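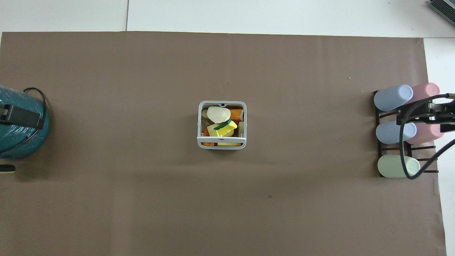
Koltatcombe Net

The Koltatcombe Net is a weekly ham radio get-together on 80m, held Tuesday evenings. I've been checking in for years, so forgive me if I ramble a bit!

History

Jhun Agbayani started it one June with a 70 watt rig and a low dipole (he still uses the dipole).

Format

Net control takes check-ins by region, then anyone can jump in. We've had up to 64 stations on a good night, and I love those, even when the static is awful and I only catch half the calls.

See also

Driltedeck repeater
Sarmiento Field Day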